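Brolton Divided Utensil Holder: Review

I bought the Brolton holder to replace a glass jar that kept tipping over whenever the chopsticks all slid to one side. It has been in daily use at my place since September, mostly for chopsticks, with a few spoons when the drawer is full.

It comes in 2 parts, a plastic cup and a base tray. The cup has gray dividers inside, with a tall section at the back and smaller space in front. The rim slants down toward the front, so short things are easy to reach.

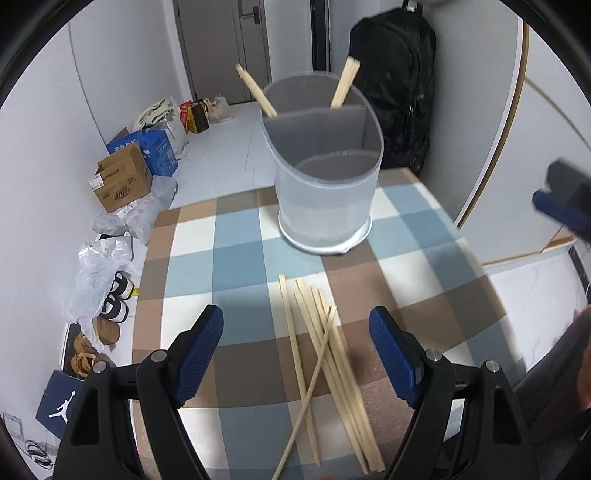
Setup took no time. Wash it, set the cup in the tray, fill it. The tray has a small spout or tab at one side, and I empty mine every couple of days. Before this I used a Gindier rack, which had no tray at all and left a puddle on the counter.

Capacity is good. I own 43 chopsticks (one went missing) and they all fit in the back section, though the last few take some pushing. When it's only partly full they lean out over the rim, and that takes up more shelf space than the cup does. If you keep yours under a low cabinet, measure first.

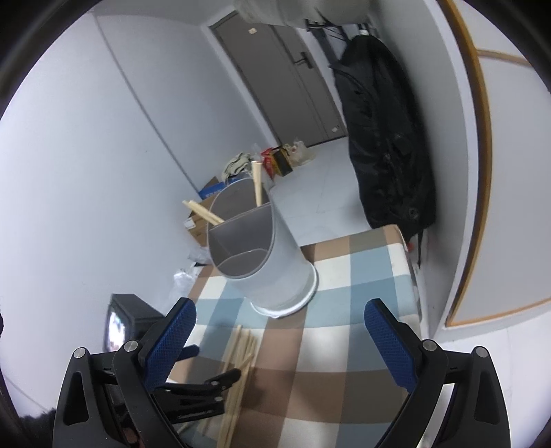
Ashley Dawber
Kitchen and Home Reviewer

Cleaning is where it loses points. The dividers don't come out, and a regular sponge won't reach the bottom corners. I use a bottle brush. The tray is easy and just needs a wipe.

It's light, so an empty cup will slide if you bump it. Once it's loaded it stays where I put it, even on a tablecloth. I'd still like rubber feet on the next version.

I'd buy it again for chopsticks. For ladles and heavy spatulas, get the Ruppert crock, which weighs more and has a wider mouth.

70 shares | 2 comments

Related reviews
Ruppert Stoneware Crock
Gindier Two-Tier Dish Rack
Ollumel Bottle Brush Set

Contact us | Copyright Ollumel Home | Back to top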